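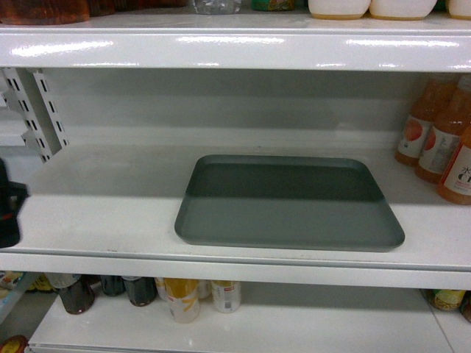
Middle shelf, juice on the right, tray in the center. This is what we're arguing about.

Trays on gondola shelving: yes, no, or get a hobby
Small Shop Talk > Fixtures, Shelving & Display

shelf_life_crisis
Posts: 800
I took over the front half of a corner grocery in July and inherited white metal shelving, the kind with slotted uprights you can move the brackets up and down on. Good stuff, heavy, glossy, shows every fingerprint from here to Sudham. It also came with a stack of low gray-green trays with rounded corners, and a business partner (Povilas Šimkus, who has read this forum for years and never posted, hello Povilas) who believes every small item in the store should live on one.

I believe bottles can stand on a shelf. They have bottoms. They were designed for this.

The juice is on the bare shelf because I put it there. The tray is in the middle because Povilas put it there, with nothing on it, to "hold the space." We have now had the same conversation four times, so I'm outsourcing it. Do you use trays on open metal shelving, and if you do, what goes on them?

Povilas wants to order 60 more.

costigan_corner
60 more. What does he have against money?

I ran trays for two years in the Costigan store and took them all out. Each one eats an inch of shelf on every side because of the rim and the rounded corners. Do that across a whole run and you've given up a facing per shelf. Then customers pick up a bottle, change their mind, and put it back next to the tray, and now you have tray product and non-tray product and it looks like a divorce.

Raelene McKinnon
Disagree with the above, politely, as usual.

Trays are for things that leak, roll or fall over. I keep anything with a pump top on one, and oil, and the little honey bottles that ooze no matter how tight you turn the cap. When something lets go, I carry the tray to the back sink, and the shelf underneath is still white. On bare enamel you're out there with a cloth while someone asks where the eggs are.

I would not put juice on one unless it's the chilled kind that sweats.

Povilas is half right. Don't tell him which half.

shelf_life_crisis
He's reading this over my shoulder and he says thank you, Raelene.

costigan_corner
Raelene you also alphabetize your soup.

Raelene McKinnon
By brand, then by flavor. It takes ten minutes and I have never been asked where the lentil is.

dustpan_dan
What I want to know is why your juice is on a diagonal. Is that a style thing? Mine go straight back from the lip in a line, like soldiers. If you set them slantwise you lose the corner behind them and things go there to die. I found a jar back there once that predated my lease.

shelf_life_crisis
It's so you can see there's more than one bottle from the front. If they go straight back, all you see is the first one and it looks like I'm down to my last juice.

dustpan_dan
You put the first one at the lip and restock when it's gone. The first bottle is the display. The rest is inventory.

fluto_fixtures_fan
Dan, with respect, that's warehouse thinking. People buy more from a shelf that looks full, and a slant shows more labels. I'd go with the slant until you have enough stock to fill the width, then square it up.

On the tray question, it comes down to depth. Measure the shelf front to back, and if the tray leaves more than a hand's width behind it, get a deeper tray or move it to the front. A tray floating in the middle with bare shelf on both sides reads as "somebody stopped halfway." I had the Fluto ones, which come in a long size that goes nearly edge to edge, and they looked built in. They also scratched if you looked at them sternly, so pick your poison.

shelf_life_crisis
"Somebody stopped halfway" is going on the sign out front.

I took one of the trays down for a proper look, as Dan is clearly going to ask what they're made of.
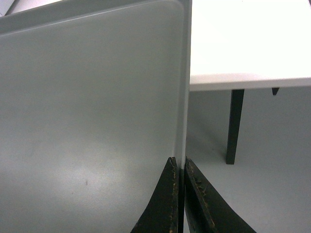
Tray up close, rounded corner at the top right. Small brown speck near the lower middle, cause unknown.

It has a matte finish that looks like plastic to me, with a raised rim. There was no name on the part I could get my thumbnail under. I can't tell if the speck is a mark or just dirt. Povilas says dirt. Povilas would.

dustpan_dan
I was going to ask what they're made of.

Matte is the problem. Shiny plastic wipes in one pass. Matte hangs on to coffee, soy sauce, anything brown. Try dish soap and a soft brush first, then baking soda mixed to a paste. Leave the green scrubby pad in the drawer. It'll take the speck off and leave you a shiny patch the size of a saucer, and you'll see that patch every day until you retire.

Raelene McKinnon
Before any paste, fingernail. Half the "stains" in my store have been a flake of cardboard.

costigan_corner
We are now nine replies into one speck on one empty tray. I want everyone to know I closed the register early to read this.

fluto_fixtures_fan
The color's in your favor at least. A gray-green tray on a white shelf looks intentional. I've seen people use white on white and then the only thing you notice is that the two whites don't match.

OP, what's on the shelf above? I can see the bottoms of some white containers and something dark down at the left end.

shelf_life_crisis
Overflow. Whatever came out of the boxes first. The white ones stay side by side because they look organized that way, and everything to the left of them is a cry for help. That's the shelf Povilas wants to tray next, and I can't claim it would get worse.

tillroll
Different view, and I say this as someone who lost the same fight. I was the Povilas. I spent 1,950 on trays, dividers and those little clear risers from Flostisora when we opened our second place. Looked beautiful at opening. By the end of the season half of them were in the stockroom holding screws, rubber bands and the owner's sunglasses.

The ones that stayed out front were for small loose things. Lip balm, seasoning packets, single tea bags, batteries. If a thing can't stand up by itself, it gets a tray. If it can, it gets the shelf. We went from 54 trays on the floor to a handful by the register and I haven't missed the rest.

costigan_corner
Thank you. A sane person.

Raelene McKinnon
Honey stands up by itself. It still oozes.

tillroll
Fine, honey gets one.

dustpan_dan
And oil.

tillroll
And oil. I can see how I ended up spending 1,950.

shelf_life_crisis
OK, negotiated settlement as of ten minutes ago, reached over the counter with a customer as witness. Trays for leakers and loose stuff. Juice stays on the bare shelf. We use the trays we already own and the order for 60 is "paused," which is the word Povilas picked and I'm letting him have it.

He still wants one tray in the middle there next to the juice. He's thinking sauce bottles. I've agreed to a trial if he slides it forward so it doesn't look abandoned.

fluto_fixtures_fan
Put it flush with the front lip and check that it doesn't slide when you lift something off it. If it does, a square of rubber shelf liner underneath will hold it.

costigan_corner
And the diagonal?

shelf_life_crisis
The diagonal stays.

dustpan_dan
Check behind it once a month.

Raelene McKinnon
Did you try the fingernail?

shelf_life_crisis
Going to look now. Povilas has already walked off with the tray.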